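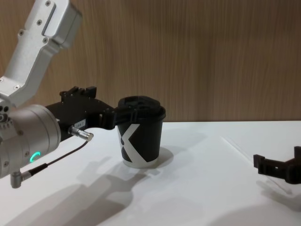
Grip force drops during handover between two arms

Posted by Thư Hầu, Mar 25, 2019

Our department runs a two-arm cell under the Gukon planner, release 3. The task is to pass a lidded paper cup from the left gripper to the right. Planning succeeds and both arms reach the handover pose. When the right arm reports contact, however, the left gripper's force target falls to zero before the right gripper has closed. This occurred in 10 of 17 trials. The force controller runs separately from the planner. Which setting governs the order of release?

Brinasier

The contact event and the grasp event are separate in release 3. By default, release is tied to contact. Please set the handover condition to "grasp confirmed" in the task file and restart the planner; a reload does not apply the change. It is also advisable to hold both grippers closed for 2 control cycles before the first one opens. Paper cups deform under load, so the force limit on the receiving side should be kept low.

Cusico

We had the same fault in September and slowed both arms down. It helped a little.

Đào

I can confirm the first reply. Users of the older task format must add the condition by hand, as the converter omits it.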